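Tritham to Release Restored Library of Classroom Science Programs

Educational media distributor Tritham will make 155 restored science programs available to schools, public libraries and home viewers starting in February. The programs were produced for regional broadcast and later distributed to classrooms on 16 mm film and videocassette. Most have been out of circulation since the closure of their original distributor, Avgate.

Each program runs between 14 and 28 minutes and deals with a single topic in physics, chemistry, earth science or biology. Subjects include air pressure, simple machines, crystal growth, sound, static electricity and the water cycle. The demonstrations use household materials and are presented in full, with no cuts for time.

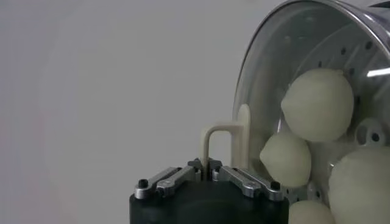
Restoration and Transfer

Tritham acquired the Avgate holdings as a single lot of 2768 reels and cassettes. The lot included duplicate prints, foreign-language versions and unused footage. Technicians inspected each item for shrinkage, splice failure and color fade, then selected the best surviving element for each program. Where a print was incomplete, missing sections were taken from a second copy and matched for density and grain.

Film elements were scanned at 2K resolution. Programs that survive only on cassette were transferred at their native resolution and have not been upscaled. Audio was cleaned of hum and clicks, but narration and music have been left as originally mixed. Transfer work was carried out by Drekitz, a laboratory specializing in small-gauge and educational film.

Classroom Materials

The original teacher guides have been scanned and are supplied as searchable files. Tritham has also prepared a new set of 736 activity sheets, indexed by topic and grade band. Each sheet lists materials, preparation time and the point in the program at which the activity can be introduced. Procedures that do not meet present classroom safety practice are flagged in the index, and a substitute procedure is given.
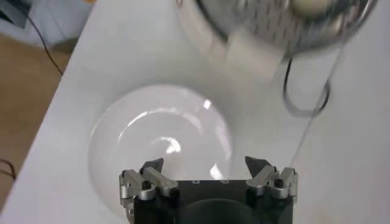 The index can be searched by keyword, by grade band or by the materials a teacher has on hand. Results can be exported as a spreadsheet for use in lesson planning. Closed captions are provided for all programs in English, and Spanish captions are provided for the physics and earth science series.

Availability and Licensing

The library will be offered through the Ertürk streaming platform, which is already in use in over 1000 school buildings. Schools with a current Ertürk subscription will receive access at no added charge through the end of the school year. Public libraries may license the full set or individual subject series. A disc edition for home viewers, limited to the physics series, will follow.

New programs will be posted in groups each Friday until the full library is online. Physics will be posted first, followed by chemistry, earth science and biology. Screening copies are available to reviewers and curriculum staff on request.

About Tritham

Tritham distributes educational film and video to schools and libraries. Its catalog covers science, geography and industrial arts.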